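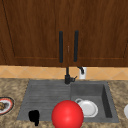

A cup on its side in the basin of a simulated kitchen sink. The red sphere appears to mark the end effector.

Skip to content
Features | News | Labs | Archive | Subscribe

Teaching by hand, at a distance

The task reads as one line on the work sheet: take the cup out of the sink and stand it on the drainboard. Şükran Kocabaş has recorded it 41 times since morning, and she has kept 34 of the recordings. The other seven were deleted before lunch.

Kocabaş is a demonstrator at Rivow, a company that trains control software for kitchen robots. She sits at a desk with a monitor and a handheld controller. When she moves her wrist, the marker on the monitor moves by the same amount in the simulated kitchen, and a trigger under her index finger opens and closes the grip. The software logs position, rotation and grip state for every step. A trained policy is later asked to reproduce that behavior from the camera view and the joint readings.

A cup on its side is harder than a cup standing up. The handle limits the angles from which the grip can close, and the wall of the basin limits them further. Kocabaş approaches from above, stops, rotates, and goes down along the side away from the handle. She could do it faster. The instructions ask her to keep a steady speed, and long pauses are trimmed from the record because a policy trained on them tends to stop in the same places and stay there.

"You learn to decide before you move," she said. "If I think in the middle, the robot learns the thinking as standing still."

Rivow collects its demonstrations in two ways. Remote control in simulation accounts for most of the volume. The rest is done on real arms by hand guiding, in which the operator holds the wrist of the arm and pushes it through the motion while the motors compensate for its weight. Gert Moodley, who runs the hand-guiding bench, prefers the second method for anything that involves contact. With a hand on the arm, he said, an operator feels the cup touch the wall of the basin. On the monitor, contact has to be judged by eye from one or two views.

The numbers favor the monitor. Resetting a simulated sink takes a key press, and the cup can be dropped in a new pose each time. Resetting the bench means walking around it. In the last collection period the bench produced 167 usable demonstrations of the cup task and the simulator produced 347, with the same number of operator hours given to each.

Usable is a narrower word than successful. Firdevs Duman reviews the recordings and rejects many in which the cup ends up where it should. A grip that slips and is recovered may be kept, and tagged, as an example of correction. A grip that closes on the rim when the sheet asks for the body is removed. So is any run in which the arm passes through a position the real hardware could not hold.

Her main concern is variety. Operators settle into habits, and after a few dozen runs one person's paths lie nearly on top of each other. A policy trained on them performs well until the cup lies with its mouth toward a different wall. Duman now splits each task among at least three people and limits the number of consecutive runs.

A policy trained on the mixed set goes to the bench in April. Moodley expects the first trials to fail at the rim of the basin, where small errors in height matter most. Kocabaş has already been given the next sheet, which begins with the same cup and adds a plate.

This feature was updated on 26th January to correct the description of the trigger control.

Get the Vovitar newsletter. By signing up you agree to our privacy policy. You can unsubscribe at any time.

Contact | Advertise | Terms | © Vovitar Magazine | Back to top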